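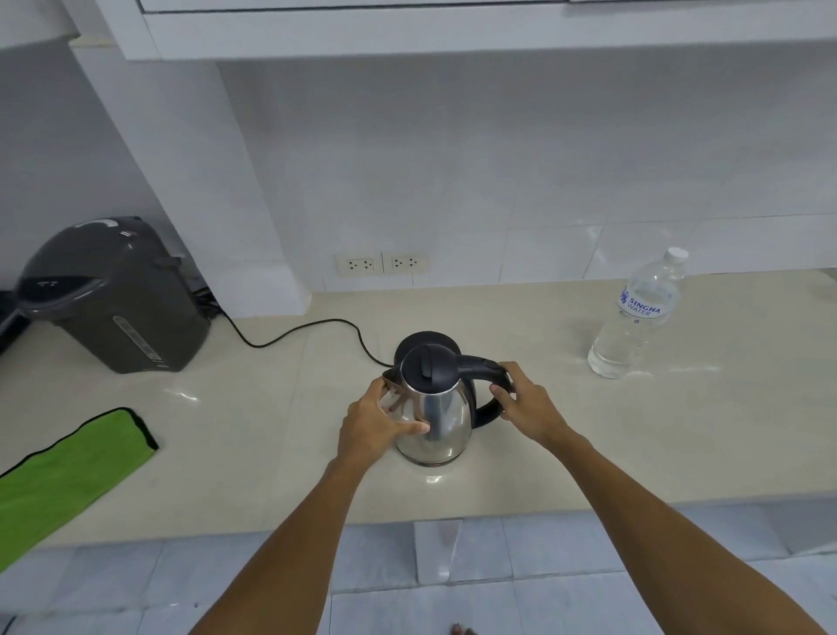

KITCHEN HELP WANTED - Keldale Guesthouse

Need 1 person, mornings, start in June. 23 hrs a week, breakfast shift mostly. Tea and coffee, toast, eggs, clearing up after. Up to 8 tables, more when the Cotlow walkers are in.

Must have:
Food handler card (or get one before you start)
Own ride - no bus out here before 9
OK with early mornings, realy early

Nice to have: some baking. No resume needed, just tell us where you worked and when you can come by.

Pay is hourly plus tips, paid every two weeks. Breakfast included. $200 bonus if you stay thru the season.

Apply at the front desk or leave a note in the box by the side door. Posted February 2020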